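Revised 2026-01-23. Applies to all bin-picking cells at Fornville and Mesville. Questions to Viorica Kovačević.

## Setting up a bin cell for a supervised run

Work through the steps in order. Repeat steps 1 to 3 whenever the bin has been moved.

### 1. Fix the bin

1. Place the bin against the stops and clamp it on two sides.
2. Push each corner by hand. If the bin shifts more than 2 mm, reclamp.
3. Check that clamp handles stay outside the approach volume in the planner. A handle is an obstacle and must be modeled as one.

### 2. Set the limits

| Parameter | Value |
|---|---|
| Tool speed, supervised | 300 mm/s |
| Grip force cap | 57 N |
| Max. reach from base | 1,325 mm |

Enter the values on the pendant, save, then read them back from the saved file. The Paltemska controllers accept a value on screen before it is written — a restart in between loses it.

### 3. Dress the cables

Jog the wrist through its full working range at low speed. Cables must not pull tight at either end of travel or drop below the gripper fingers. Leave slack at the wrist and tie down at the forearm.

### 4. Load the items

Use only items on the approved list. No glass, no open blades, no pressurized containers. Mix rigid and flexible packaging, and place at least one item close to a wall, where most contact faults occur.

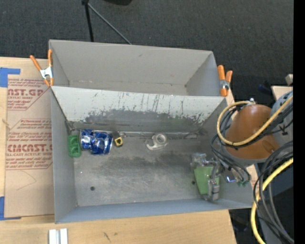 Wall contact is permitted during a pick as long as force stays under the cap. Log any protective stop with the item name and the compartment. After two stops on the same item, remove it and continue without it.

### 5. End of run

- Open the gripper over the bin, never over the table.
- Retract to the home pose and switch to manual mode.
- Inspect the bin floor and divider. Scuffing is acceptable; cracks and raised edges are not.
- Sign the cell log.

The reach limit replaces the November value. Cells with an Omerović mount keep the old one until Stavros Janevski has remeasured them.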